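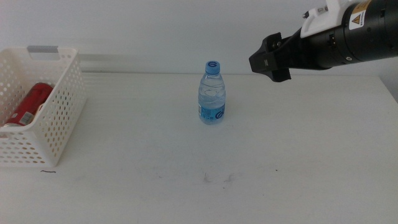 Fig. 4-1. Red can in the basket, water bottle on the table.

Search this guide Go

4. Filling the drinks basket

This section covers the white perforated basket used for single drinks in the rooms at Gudville. It applies to small water bottles and standard cans. Glass bottles, cartons and anything already opened are covered in section 6.

One basket goes to each room. It is filled on the white table in the pantry and then carried to the room shelf. Fill one basket at a time and finish it before starting the next.

4.1 Before you start

You will need:

- one clean basket
- the drinks listed on the room sheet
- a dry cloth
- a damp cloth for the tabletop

1. Wipe the tabletop with the damp cloth and let it dry. Scuff marks that do not come off with plain water can be left alone. Do not use scouring powder. It dulls the surface and the dull spots pick up dirt faster than the scuffs did.

2. Check the basket. Look at the rim and the handle cutouts for cracks. A basket with a crack at the handle goes in the repair bin, even if the rest of it is sound.

3. Turn the basket upside down and tap it. Bits of label and cardboard collect in the corners and in the small holes.

4. Set the basket down at one end of the table with all of its bottom edge on the surface. Left or right makes no difference. Keep the middle of the table for the drinks you are checking.

4.2 Checking the drinks

5. Take the drinks out of their outer wrap and stand them on the table. Flatten the wrap right away and put it with the recycling.

6. Check each water bottle. The cap should be down and the ring under it unbroken. Turn the bottle over for a moment and look for drips at the neck. A small air gap at the top of the bottle is normal.

7. Check each can. Run a thumb around both ends. Small dents in the side are acceptable. A dent on the rim or on the seam is not, and neither is an end that bulges.

8. Read the date on every item. Drinks with less than 2 weeks left go to the staff fridge.

9. Wipe off any water or dust with the dry cloth. Drinks straight from the cooler should stand until the outside is dry, or the labels will slide and tear.

CAUTION: Do not put a leaking can in the basket to deal with later. The holes go all the way through the sides, and whatever leaks will end up on the table, on the shelf and down the front of your shirt. Put it in the sink.

4.3 Loading the basket

10. Put the cans in first. Lay each can on its side on the bottom of the basket and lower it by hand all the way. A can dropped from the rim may dent at the end.

11. Lay the water bottles next to the cans, also on their sides. Turn them so the printed part of the label faces up where you can.

12. Press lightly on the top layer. Nothing should roll when the basket is moved a little to either side. If it does, move the bottle closer to the can or add a folded napkin in the gap.
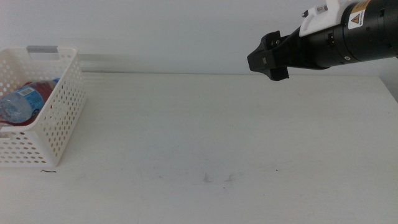
13. Keep everything below the rim. The baskets are stacked on the cart on the way to the rooms, and anything that sticks up takes the weight of the basket on top of it. If the order is too big for one basket, use two and mark both with the room number.

14. Leave the handle cutouts free. You should be able to get four fingers through on each side without touching a bottle.

Note: Lying flat is only for closed bottles with screw caps. Sports caps can open under pressure. Stand those upright in the tall bin instead.

4.4 Moving the basket to the room

15. Lift the basket with both hands, one on each side. The walls flex when the basket is lifted by a single handle and the drinks slide to the low end.

16. Place it on the lower shelf in the room, 27 inches from the floor. Do not use the top shelf. Guests pull the basket toward them to see what is in it, and from the top shelf it tips.

17. Turn the basket so a long side faces out. Push it back until it touches the wall.

18. Sign the room sheet and write down anything you left out or swapped.

CAUTION: Keep filled baskets out of direct sun and away from the radiator. The storage rooms should stay at 70 degrees or below. In June the east rooms get the morning sun on the lower shelf, so leave the blinds down there.

4.5 Refilling a basket that is in use

Refilling is done on Tuesday, or sooner if the guest asks for it.

19. Bring the basket back to the pantry table. Refilling in the room takes longer and the date check tends to get skipped.

20. Take everything out. Put the older drinks to one side and check them again as in 4.2.

21. Wash the basket if it is sticky. Warm water and dish soap will do. Rinse it well, shake the water out of the holes and let it drain upside down on the rack. The baskets are not to go in the dishwasher on the hot program.

22. Load it again, newest drinks at the bottom and older ones on top where they will be picked up first.

4.6 Common problems

The bottles roll to one end.
The basket is too empty for its size. Use the small basket, or set the bottles crosswise so each one rests against a long wall.

The label is stuck to the basket.
It went in wet. Soak the spot with warm water and peel from one corner. Do not scrape with a knife.

The basket rocks on the table.
Check for a crumb or a bottle ring under one corner. If there is nothing there, the bottom is warped. Take the basket out of use.

The guest wants cold drinks.
The basket is for room temperature stock only. Write the request on the room sheet and bring the drinks from the cooler on a tray.

The tag on the handle is missing or loose.
Replacement tags are in the drawer under the Fonis labeler. Clean the plastic before you put the new one on, and hold it down for a few seconds at both ends.

Next: 5. Snack tray and cups

Comments (4)

Stijn Van Wijk
Step 10 is the other way around from what we were taught in the old building. We did bottles first and cans on top. Is there a reason to change?

Ans Van der Linden
Cans on top slid around when the cart went over the sill by the elevator. With the cans at the bottom they stay put. If the order is one bottle and one can, it doesn't matter, they sit side by side.

Prins
Can you add something about the larger bottles? We keep getting them on the room sheets and they don't fit lying down unless you put them corner to corner, and then there is no room for anything else.

Ans Van der Linden
Large bottles go in the tall bin with the sports caps. I'll put a line in 4.3 when I update the page. Also, please keep using the dry cloth, I found three torn labels this week.

Contact | Copyright Gudville House Guides | Back to top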